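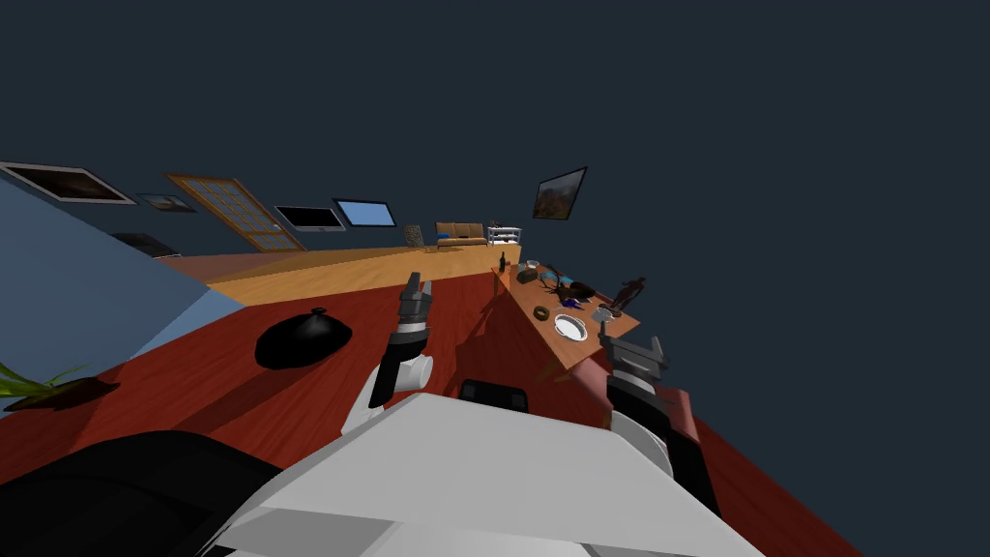
Florkell crowd tops 1,600 as Thorlacius plays first hometown show in years

Tuesday, June 20, 2023

The gates were supposed to open at 5. They opened at 5:40, and by then the line ran down the hill, past the feed store and most of the way to the bridge.

Organizers put the final count at 1,603 for Saturday's concert at Florkell, the old fairground on the north side of town. Last summer's show on the same field drew 1,065. Advance tickets were gone by Thursday noon, the rest went at the gate in under an hour.

"We figured on maybe 1,200 and ordered ice for 1,200," said Zlatko Papadopoulos, who books the Florkell shows. "So we ran out of ice."

Headliner was Thorlacius, the five-piece that started out in a garage on Mill Road and had not played in town since moving to the coast. They went on late, 9:25 instead of 8:45, after a problem with the monitors on the left side of the stage. Crowd was patient for the most part. Some clapping, some booing, one long singalong that started near the food trucks and got loud enough that the drummer came out and played along with it.

The set ran 75 minutes. It was heavy on the first record, which is what people had come for, with four new songs stuck in the middle. Biggest cheer of the night went to "Low Water," played slower than on the record and with the second verse left out. No one seemed to mind. The last song was a cover, an old waltz that singer Tomás Leitão said his grandmother used to hum while hanging out the wash.

Leitão, talking behind the stage afterward with a towel around his neck, said the band had argued in the van over whether to play it at all.

"Three of us said yes, so that was that," he said. "I was looking at people I went to school with. My old bus driver was down front. You can't really plan for that."

He said a new album is finished except for mixing and should be out before the end of the year. No title yet, or none he would give.

Andex opened, a duo with keyboards and one very large bass drum. They played 40 minutes in full sun to a field about half full, and they sold out of T-shirts before the headliner plugged in. Between the two acts came a short set from the high school jazz band, nine players, who got an encore and had to repeat their opener because they had not brought anything else.

Parking was the sore spot. The lower lot filled before 6 and cars were sent to the grass along County Road 4, where several got stuck in the soft ground left by Wednesday's rain. A farmer with a tractor pulled them out until past midnight. Deputies closed the road's eastbound lane for most of the evening and neighbors on that side said they could not get to there driveways.

"I like the music fine, I could hear every word of it from my kitchen," said a woman who lives across from the gate and did not want her name used. "I'd just like to be able to get home with my groceries."

Papadopoulos said he had heard from several households by Sunday morning and plans to have a second lot mowed and roped off before the next date. He is also looking at a shuttle from the middle school, if the district says yes.

The sheriff's office reported 2 arrests, both for public drunkenness, and no serious injuries. The first aid tent treated a handful of people for heat and one for a bee sting. A lost six-year-old was back with his father inside ten minutes, found sitting on a road case next to the sound desk eating somebody's fries.

Noise was the other worry going in. The town's permit called for amplified music to end by 11 and the late start pushed things close. Thorlacius finished at 10:40, came back for no encore, and the field lights were up a minute after. Some in the crowd stayed put and chanted for a while. By 11:30 there was just the cleanup crew and the line of cars waiting on the tractor.

Town council will hear a report on the evening at it's next regular meeting. Two members said Monday they expect questions on traffic but no move to pull the permit for the rest of the season.

Next up at Florkell is Flondex, the brass group, on the second Saturday in July. Tickets are on sale now at the fairground office and at the record store on Main. Children under 12 get in free with an adult. Lawn chairs are okay behind the rope, no coolers, no glass. Gates at 5, and Papadopoulos said this time he means it.

Anyone who lost a set of keys, a denim jacket or a left shoe on Saturday can pick them up at the fairground office, weekdays until 4.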